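Folding your way to calm? I have my doubts 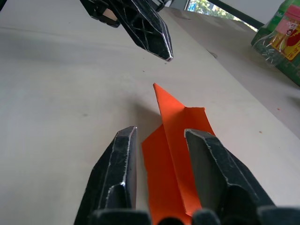

The new leaflet from the Larstead wellbeing people landed on my mat in December, and it says that 20 minutes of paper folding a day will lower your stress, sharpen your memory and help you sleep. I fold paper. I have folded paper since I was nine, badly at first and now with some skill, and I can report that I sleep like a startled goat. So I read the leaflet with a pencil in my hand. It has the usual stock of soft claims, the sort that can't be checked, and then one hard one — that 300 people took part in a study and most of them "felt better". Better than what? Better than when? A piece of folded orange paper on a pale table is a pleasant enough thing to look at, and I wouldn't argue with anyone who likes having one in front of them. I would argue with anyone who tells me it is medicine.

I wrote to ask about the study. The reply came from a firm called Oltmanns, who print the leaflet and also sell the paper, a detail the leaflet leaves out. They were polite. They sent me two pages. Of the 300 who signed up, 47 sent back the form at the end. I don't know what became of the others. Perhaps they were too relaxed to find a stamp. Of the 47, 34 ticked the box marked "a little better" or the box marked "much better", and the two boxes had been added together. There was no group who did something else for the same 20 minutes, such as sit in a chair or walk to the shops. My guess is that the chair would have done quite well.

Then there is the starter pack. Oltmanns will sell you a "calm set", and as far as I can tell it is ordinary square paper in a nicer box. The paper I get from Osell is the same weight, takes a crease just as cleanly and costs less than half as much. The calm set does come with a card telling you to breathe out on each valley fold. I tried it on a frog and got dizzy.

Gobnait Ní Chonaill, who has run the evening group at Dorkari for longer than I've been going, thinks I'm being sour. Her view is that if a daft leaflet brings three new people through the door then it has done some good, and she has put a stack of them by the kettle. I see the point. My trouble is with the person who comes because they aren't sleeping, or because they've had a bad year, and who is told that a crane will fix it. When the crane doesn't fix it they will think they did it wrong. We had a man last winter who kept asking whether his folds were tight enough to "count". He didn't come back, and I still think about him.

What I would say to a beginner is much duller. Folding is hard for the first month and quite annoying. Your first box will lean. You may come to like it a great deal, as I do, and it may pass an evening you would otherwise have spent looking at your phone. I can't put a figure on that and I'd be wary of anyone who does.

I have written back to ask for the rest of the forms, and whether anybody rang the people who dropped out. No answer so far. If one turns up I'll print it in the next issue, including any part that makes me look a fool.

The group still meets at 7 pm in the upstairs room at Dorkari. Bring your own paper if you have it. Gobnait has the key.

Contact the editor | © Dorkari Paper Folders | Back to top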